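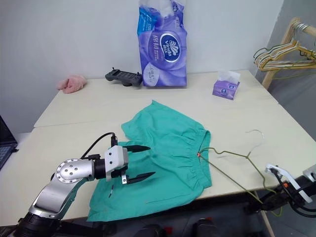

Ludix two-arm hanging cell, table version
Sold and serviced by Grendham, Alcaraz workshop

Status: in stock, one unit ready to ship, next batch June
Item no. LX-62
Includes: two arms, two grippers w/ pointed fingers, wrist cameras, table brackets, cable set, handheld controller
Not included: table, laptop, hanger rack, garments

What it does
Puts shorts and trousers on wire hangers. Elastic waistbands mostly. One arm takes the hanger, the other works the fabric. Shirts are possible but you'll be teaching that yourself, we don't ship a routine for it.

Replaces the older Ludix single-arm table kit. Brackets are the same, cables are not. Do not reuse the old cables.

Table
Light colored, matte, flat. Pale cream or off-white works best with the wrist cameras. Glossy white gives glare and the waistband edge gets lost. A seam in the tabletop is fine as long as you keep it out from under the waistband.

Arms mount at the front edge, one each side. Leave the front edge open between them, long hangers swing down past it. Rack goes on the right, hooks facing in so the right arm isn't reaching over the shoulders to get at them. Keep the middle of the table clear. Stuff along the back is OK up to a point, see the note on reach below.

Setup, short version
Full manual comes with the unit. This is the bit people phone about.

1. Bolt both brackets. Snug, then square up, then tight.
2. Arms on. Left is marked L under the base cover.
3. Wrist cables next. Leave slack for a full arc over the wrist, with the gripper turned all the way both directions. If it pulls straight at any point it is too short.
4. Power up with the fingers empty and open.
5. Run finger zero from the laptop. Both grippers, left first.
6. Load one hanger by hand, jog the right arm, close, check it doesn't rotate in the grip.
7. Run slow with one pair of shorts before you touch the speed setting.

Reach note: back of the table is inside the arms' travel if you have the long links. Tall things back there will get hit sooner or later. Set the back limit in software, dont rely on remembering.

Fingers
Standard set is the Irex tapered pair, black, pointed tip. Good on thin wire. Fingertips have to meet clean with no step between them. A step lets the wire roll and the hanger comes in tilted.

Check daily:
- tips for lint and coating flakes (painted hangers shed more than you'd think)
- finger screws
- camera lens, dry cloth only
- cable where it enters the wrist connector

Check weekly:
- the 4 center screws on each wrist joint, torque in the manual
- bracket bolts
- finger zero, rerun it even if it looks ok

Change fingers as a pair. Always. A worn one next to a new one gives you the step again and you'll be chasing it all afternoon.

Lining up at the waistband
Where most of the misses come from. Use the wrist camera view and don't trust the overhead one by itself, from above everything looks lined up. Garment flat, waistband gathers visible, nothing folded under. Wire should sit between the tips before you close. If it shows off to one side, back out and re-approach, don't close and hope.
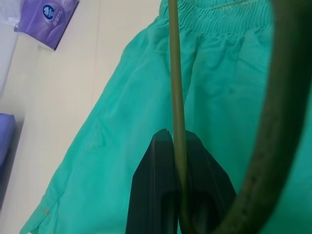
Wrist camera view. Thin olive-green rod between the fingertips, crossing the waistband.

Close-up parts of the view will be blurry, focus is fixed. Normal. Anything very near the lens is going to be soft, no adjustment for it. If the fabric itself goes soft then look at the lens first, camera bracket second.

Common faults
Hanger slips at lift: dirty tips or grip force too low. Clean first. Then raise one step.
Fabric drags along with the hanger: approach too low. Raise the path and slow down going in.
Gripper stops half open: cable snag at the wrist, or the finger zero is off. Power down before you put your hands in there.
Camera drops out when the wrist turns: connector. Reseat, run it again. Still dropping, order the cable, its a cheap part.
Arms wait on each other and never start: handover point got moved. Reload the default one and teach from there.

Spares
Irex finger pair, black
Wrist cable, left or right (say which when you order)
Camera and bracket, assembled
Joint screw pack, 8 pcs
Table bracket, single

Price
3,331 for the full cell, shipping quoted seperately. Spares by request. Trade-in on the single-arm kit, ask.

Service
Bench repair at the Alcaraz workshop. Send the whole arm, with the gripper still on and the cable attached. Bare grippers are a pain to test. Put a note in the box with what it was doing when it stopped.

Parts and orders: Noelia Lozano
Repair, setup help, odd noises: Telmo Mateos, mornings are best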